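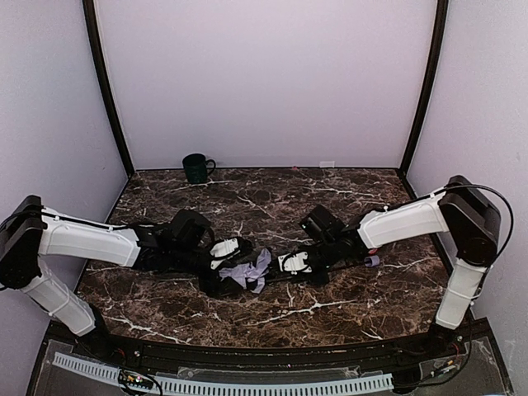

Clitmont Baking Circle — Technical Visits Group

Search this site Enter keywords Go

Visit to the Tindska plant-based cream line

Four of us went out to Tindska in January to see how their coconut whipping base is made. Marit Solberg, who runs the process side, met us at the gate at 9.30 and took us through in hairnets and overshoes.

Coconut cream arrives frozen in blocks and is tempered overnight. It is then blended with water, a pea protein and a small amount of sunflower lecithin in a jacketed vessel holding 500 litres. Tarun Awasthi asked about sugar. None goes into the base; the user adds it at whipping, as dissolved sugar shifts the viscosity they test for.

The blend passes through a two-stage homogeniser. Rekha Pal wanted to know the pressures and was politely refused. After that it is cooled quickly and held in an ageing tank so the fat can crystallise. Marit considers this the step home bakers skip most often, and recommends leaving any homemade base in the fridge overnight before whipping.

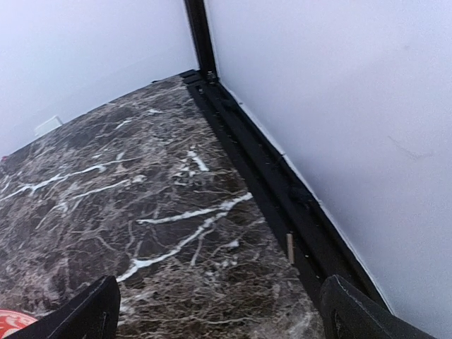
Dark brown marble with white veining.

The test kitchen whips a sample from each batch and records overrun, drainage and how well a piped rosette keeps its edge. The batch we saw, number 267, gave an overrun of 93 per cent. The flavour was mild, with a slight coconut finish. Willy Boersma found it a little flat beside dairy, and I agree — a pinch of salt improved it.

We also tried the Flika version, a firmer product for filling sponges. It sliced cleanly but left a waxy coating on the palate. I would use it under fruit and keep the standard base for scones.

The tour took almost 2 hours. Parking is on the street, and closed shoes are required. Cheuk-hei Sin has the tasting sheets for anyone who would like a copy.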